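Home | Notebook | Benches | Stores | Search

Bench 5 top, marking out
November, started after lunch 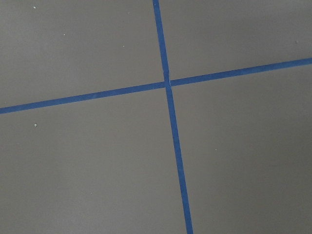
Blue tape cross on the grey top, with the pale sliver at the junction.

Marked the bench centre again in blue masking tape, one strip each way. The pencil lines from the Donari job had rubbed away to almost nothing and two of us were measuring to different marks.

Method, for whoever does the next one. Steel rule from the left end, tick at 60 cm front and back, strip laid from the back edge towards the front. Then the long strip across. I measured off the ends of the top and left the wall out of it, as the wall runs off by several mm over the length of the bench.

The crossing is untidy. The pieces don't overlap cleanly and a thin pale gap shows at the junction, near white against the blue. I had meant to lap them. It does for laying parts out by eye. It won't do as a datum, so anything that has to be set to a line should be measured from the tape edge, and please write down which edge you used. I have been using the left edge of the back-to-front strip and the front edge of the long one.

The angle between the strips has not been checked. The big square is still over at Makowska with the frame drawings. Could do it with a 3-4-5 in the meantime but the rule is too short to be much use on the long side.

Small light specks on the surface. I have not tried to find out what they are. Wipe down before the next strip goes on, and let the top dry, or the ends lift. Same problem we had on the Teta boards.

Tape: from the open roll in the second drawer. The long strip is a bit uneven in shade where it lies less flat. Pressing it with the back of a spoon works better than a thumb. There is also a lighter band on the other strip just above the crossing, a change in the sheen, no idea if that matters.

Still to do:
- recut the junction, one strip straight through and the other butted to it with a knife and rule
- check square
- corner marks for the Drudaner tray, 100 mm in from the front edge
- order tape, same width
- rub out what is left of the old pencil ticks

Leave the cross down until the tray has been tried. If it has to come up, pull it back low and slowly.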